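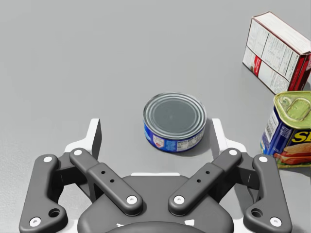 What was this meeting asked to decide?

Whether Gedwood Community Shop should keep its present opening hours through the winter, and whether to replace the chilled cabinet before spring.

GEDWOOD COMMUNITY SHOP
Minutes of the members' meeting held in February in the back hall, 7.30pm

Present: the chair, the secretary, the shop manager, the assistant manager and 42 members. Apologies were received in writing and are kept with the signed copy.

1. Minutes of the last meeting

The minutes were agreed as a correct record with one change. Under item 6 the words "side gate" should read "rear gate". The chair signed them.

2. Matters arising

Step at the front door. The new edging strip has been fitted. A member said the strip is hard to see in the late afternoon. The manager will ask for a yellow one.

Newspapers. The supplier has agreed to drop the bundle inside the porch. There have been fewer wet papers, but the delivery is still sometimes after opening time. The manager to write again.

Noticeboard key. Still missing. A new lock will be bought.

Parking outside the bakery. The parish council has replied that it has no plans to change the markings. It was agreed to leave the matter there.

3. Manager's report

Sales over the counter were steady in the run-up to Christmas and fell away in January, as they do most years. Bread, milk and eggs held up. Cards and wrapping paper were over-ordered and what remains has been boxed up for next winter.

Waste was higher than the manager would like. Most of it was salad and soft fruit. Orders for both have been cut and the reduced shelf has been moved nearer the till, where people see it before they pay. One member asked if bruised fruit could be bagged up at a flat price. The manager will try this for a month.

Tinned and dry goods now come from Soltau, following the decision at the autumn meeting. Deliveries have been on time. The minimum order is 300 pounds, and this has meant keeping more in the store room than before. Tinned fish, soup and cereals sell well enough for this not to matter. Tinned fruit is slower. A member asked about going back to the old supplier. The manager said prices there had gone up again and she did not recommend it.
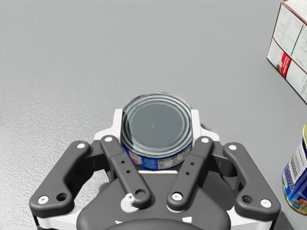 Tinned tuna, with a boxed item and a taller tin.

4. Opening hours

The chair introduced the paper sent out with the agenda. The shop now opens at 7am and closes at 6pm. The paper offered a choice between keeping these hours and closing at 5pm until the clocks change.

The manager said the last hour is quiet but not empty. People who come in then are mostly on their way home from work and buy something for supper. The cost of staying open is one person's wages and the lights. The takings cover this in most weeks.

Points made by members:

The bus from town now arrives at twenty to six. Closing at five would mean that people who use it could not get to the shop at all.

Staff have been asked to lock up alone in the dark, and some do not like it.

If hours are cut in winter, customers may get used to going to the supermarket and not come back in spring.

A later start was suggested in place of an earlier finish. The manager said the early trade is the best of the day and she would not want to lose it.

It was proposed and seconded that the present hours be kept, and that a second person be on duty for locking up from November to the end of February. This was put to the vote and carried. The manager will bring a note of the extra wages to the next meeting.

5. Chilled cabinet

The present cabinet is running warm at the left-hand end. Staff have been moving the milk to the right and keeping only drinks and butter on the left. Ngui has looked at it and replaced the door seals. The bill was 214 pounds. The engineer's advice was that the compressor is near the end of its life and that a further repair would not be good value.

The secretary had obtained prices for a new cabinet and a reconditioned one. Both were circulated on paper at the meeting. The reconditioned cabinet is cheaper but has a shorter guarantee and is slightly deeper, so the card rack would have to move.

A member asked about running costs. The secretary said the new cabinet has doors in place of an open front and should use less electricity, but she did not have a figure she trusted. Another member said doors put people off. The manager thought customers would get used to them.

After discussion it was agreed to buy new, subject to the grant application in item 7. If the application fails, the matter will come back to members before any money is spent.

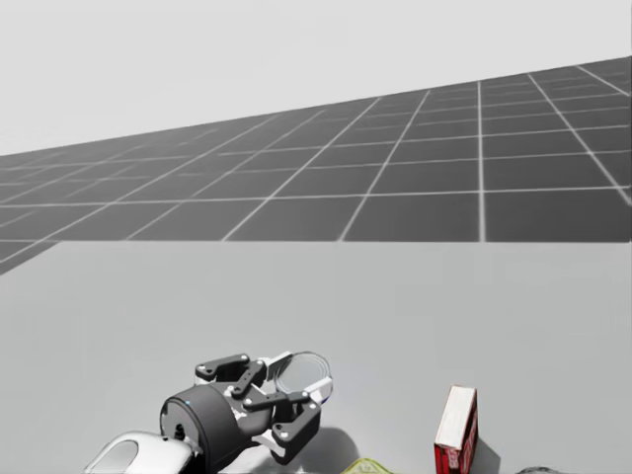
6. Shelving and layout

The manager would like to turn the middle shelving unit so that it runs from front to back. At present a pushchair or wheelchair cannot get past it when someone is standing at the till. Turning it would lose a little shelf space at the end near the window.

Members were in favour. It was asked that the heavy items, such as flour, potatoes and pet food, be kept at waist height where possible. It was also asked that tins of the same kind be put together. At the moment some are by the soup and some are by the pasta, and people ask for things that are already on the shelf.

The work will be done on an evening after closing. Help with lifting would be welcome and there is a list by the door.

Shelf labels. Several are out of date or missing. The assistant manager is working through them and has finished the dry goods side. Prices on the shelf and at the till should match once this is done. Until then, customers will be charged the lower of the two.

7. Grant application

The secretary has filled in the form for the rural shops fund. It asks for evidence of local support, and members were asked to write a short letter or email saying how they use the shop. Letters need not be long. They should say which village the writer lives in. They should reach the secretary by the end of the month.

The fund will not pay for anything ordered before a decision is made. The cabinet must not be ordered early, even if the price is due to rise.

8. Till and card payments

The Rondus till has frozen several times when the card reader loses its connection. Staff restart both and the sale has to be entered again. The makers suggest moving the reader to a wired connection. This needs a cable run along the skirting behind the counter. Agreed.

A member asked for the minimum card payment to be dropped. The manager said the charge is now small enough to allow it. Agreed, from the start of next month. The sign on the counter will be taken down.

9. Food box for neighbours

The box by the door has been well used. Items given are taken to the church hall once a week. The hall has asked for tinned fish, tinned meat, cereal and long-life milk, and has plenty of beans and pasta for the present. Goods should be in date and unopened. Dented tins can be accepted if the seam is sound.

It was agreed to put the list of wanted items on the noticeboard once the lock has been changed, and in the newsletter. 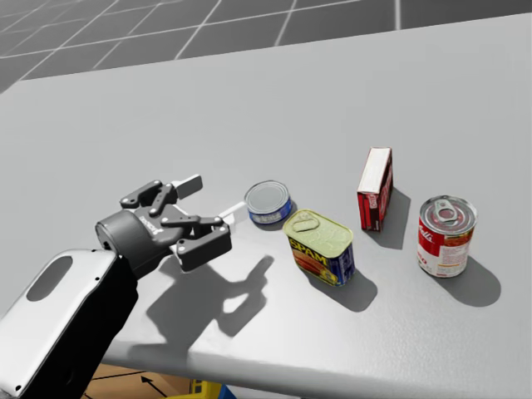
Tuna and other groceries on a light grey table top.

10. Membership

The cost of a share stays at 10 pounds. It was suggested that new members be given a copy of the rules when they join, as several had not known they could vote. The secretary will print some and keep them under the counter.

11. Any other business

Dogs. A member asked for a second hook outside, away from the door. Agreed.

Plants. Bedding plants will be sold from the front bench again from late April if the weather allows. The manager asked members who grow their own to let her know what they might have spare.

Music. A request for the radio to be turned down in the mornings was noted.

Freezer. A member asked for smaller bags of peas. The manager will see what is available.

12. Next meeting

In May, in the back hall at 7.30pm. Items for the agenda should be left at the shop in the envelope marked for the secretary.

The meeting closed at 9.10pm.

Signed by the chair as a correct record: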